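**To:** Pingate, program office
**From:** Yung-ching Mok, Clollton project
**Covering:** work up to the end of April

This report covers the second stage of the Clollton grant. The aim of the stage was to collect demonstrations of everyday laundry tasks, given to the robot by remote control and by hand guiding, and to find out which of the two ways of teaching is worth carrying into the next stage. Spending is reported separately by Lok-yiu Choi.

## Where we stand

We have 1,547 demonstrations recorded and stored. Of these, 300 have been held back as a test set and will not be used for training. Each recording has the joint positions, the hand commands and the video from the head and wrist cameras, all on one clock. The clock problem we described in our last report is fixed. The fix meant replacing the timing board in the control station, and the older recordings that could not be lined up again were thrown out. They are not in the number given here.

The remote control software, Zernano, is now stable enough to run through a full session without a restart. Earlier in the stage it froze when the operator switched hands quickly. Hok-lam Fung traced this to the glove driver and rewrote that part.

We have two trained operators, Nives Costa and Pao-chu Liao. The plan called for a third. The person we had hoped to train took another job in the first weeks and we did not replace them, because by then the two operators were keeping up with the schedule.

## Tasks demonstrated by remote control

**Washer door.** The operator wears gloves and a headset and sees what the robot's head camera sees. Most of the early trouble was in judging depth. From the head camera the door of the front loader looks like a flat oval, and operators tended to stop short of the rim or push past it. Pao-chu now teaches the reach in two moves: bring the hand in low, then close the fingers on the lower edge of the door. The idle arm is kept up and out of the way, with the hand open, so that it doesn't block the view of the feet. We ask for this in every washer recording, so that the model does not learn a different posture for the free arm from each operator.

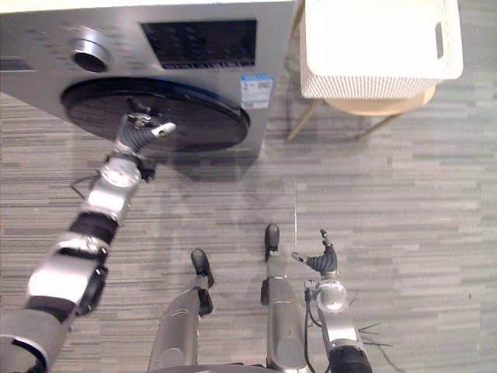
**Foot placement.** The legs are not under direct control during a reach. The operator sets the feet first and then works the arms. If the feet end up too far from the machine, the operator stops, steps in and starts a new recording. We used to let people step in halfway through, and those recordings were hard to label.

**Control knob.** This task has been moved to the next stage. The fingers can reach the knob but the glove does not give enough feel for the click positions. Operators were turning it by watching the panel, and the panel is not readable through the headset.

**Picking up cloth.** Here the wrist cameras matter more than the head camera. Once the arm is over a chair or a basket it hides much of what the operator wants to see, and the wrist view is brought up in the corner of the headset for the last part of the move. Dark cloth has been the hardest. Folds don't show up well, and the operator has to guess where there is a loose edge to take hold of. Nives has had good results by coming in from the rim of the seat and working toward the middle – slower, but with fewer missed grips. We have asked her to write this up as a one-page guide for new operators.

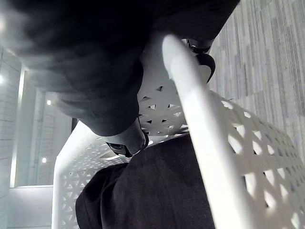 *Wrist camera view over the white chair, with black fabric on the seat.*

Chairs with armrests take longer than stools. The operator has to bring the hand in between the armrest and the seat without the knuckles touching, and there is often a pause while they check the view. We have left the pauses in the recordings. Hok-lam would like to trim them before training, and we will try it both ways and report which one does better.

## Tasks demonstrated by hand guiding

In hand guiding, a person stands beside the robot, takes the arm by the forearm and moves it through the task while the joints are set to go slack. The fingers are worked separately from a small keypad. We used this for washer door reaches and for placing folded items on a stool.

The motion is smoother than in remote control and new people learn it quickly. The drawbacks are that the person's own arms get into the camera views, and that two people are needed, one to guide and one on the keypad. We also had trouble with arm weight. When the arm was guided low, toward the floor, it sagged a little each time the guide let go, and the recordings showed a drift that nobody had meant to teach. Hok-lam has adjusted the gravity settings and the drift is smaller. It has not gone away at full reach.

The hands and forearms now have a black fabric cover during sessions. Earlier covers were stiffer and pulled on the wrist at the end of its travel. The present one is gathered loosely and leaves the fingers free below the edge. It needs checking before each session, as it can ride down over the finger joints. Pao-chu has added this to the start-up checklist, along with a look at the fingertip pads for wear. 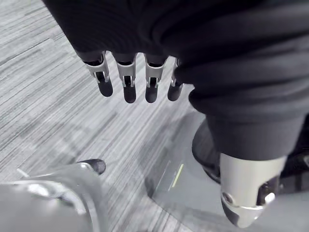 Will the next stage use both remote control and hand guiding?

We plan to use remote control for most tasks and keep hand guiding for short placing moves. Remote control gives clean camera views and needs one person per session, and the operators' skill has caught up with the smoother motion we first got by hand.

## First training results

We have trained an early model on the washer door reaches only. It gets the hand to the door reliably when the robot starts from its usual standing place. When the robot starts further to one side, the reach is often too high and the fingers close on nothing. We think there is too little variety in the starting positions, and the operators have been asked to change where they start from one recording to the next. They began doing this on Wednesday and it is too early to give a result.

The cloth tasks have not been trained yet. Labeling is behind. Nives has been doing it after her operator sessions, and that has not worked well for her or for the labels. From next month she will have whole days set aside for it.

## Site

All sessions were run at the Au site. The carpet there has caused no trouble for walking, although it gives the feet a softer contact than the lab floor and the balance settings had to be changed for it. We would like to stay at Au for the next stage and have asked for the same room.

## What we ask of Pingate

- Agreement to move the control knob task into the next stage, with no change to the total budget.
- Agreement to go on with two operators and use the money meant for a third on labeling help.
- A decision on whether the 300 test recordings should be shared with the other grant holders now or at the end of the project. We are ready to do either.

## Next steps

- Finish labeling the cloth recordings and train a first model on them.
- Record washer door reaches from more starting places.
- Compare trimmed and untrimmed recordings.
- Try a firmer glove with better feel at the fingertips. Hok-lam has one on loan, but the Zernano driver for it still has to be written.

Questions about the recordings can go to Hok-lam Fung, and anything about the grant itself to me.

Yung-ching Mok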